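The desk in a box, and the promises printed on it

Flat-pack makers want us to believe a home office is an afternoon away. After a month with three of them, I have my doubts.

2020-10-11

The Haugland catalog has a word for the corner of your bedroom where you now earn a living. It calls it a "workscape." Mine was a folding table and a dining chair with one bad leg, and in September I decided to do something about it.

So did everyone else, it seems. Small desks sold out over the summer, came back at higher prices and sold out again. The pitch hardly varies from one maker to the next. Buy the desk, clear a wall, sit down a calmer and more productive person. I ordered three to see how much of that survives contact with a narrow hallway and a hex key.

The Polia was the cheapest at $189 and arrived first. Polia says it takes 2 hours to build. It took me most of a Saturday's worth of daylight, including a long stretch spent undoing a side panel I had put on backward. The instructions have no words in them, only a smiling figure with a screwdriver and, on page 3, the same figure frowning. I never did work out what he had done wrong.

Haugland's desk went together faster and wobbled. I tightened everything and it still wobbled. Customer service suggested the floor.

Mullance, the priciest, boasts that its drawers survive up to 3,000 openings. That sounds like a lot until you divide it by the number of times a day a bored person goes looking for a pen. By my arithmetic the thing could be worn out in a few months, and I told the company so. It sent me a brochure.

What none of them budget for is the packaging. My building takes cardboard every other week, flattened and tied, and anything too long for the bin stays with you. A friend who had gone with Wumon, a brand I hadn't tried, let me come and look at how she was managing. Her room was further along than mine, with a pale desk against the wall and a white drawer unit tucked in at one end. But leaning on the door frame was a huge flat carton with "LIVING FURNITURE SOLUTION" across it in black capitals, and I thought it took some nerve to print the word "solution" on something that size. A crumpled heap of black fabric had already claimed one end of the desktop. 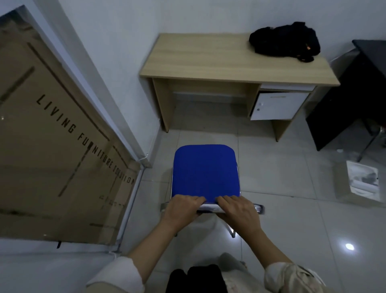
She likes the desk. I believe her, and I'd still want to hear from her in November, when the heating is on and the joints have had time to shift.

As for mine, the Polia stayed. It is plain and solid enough, and the backward panel left only two extra holes, both facing the wall. The Haugland went back at my expense. The Mullance is waiting for a replacement handle, which the company says has shipped.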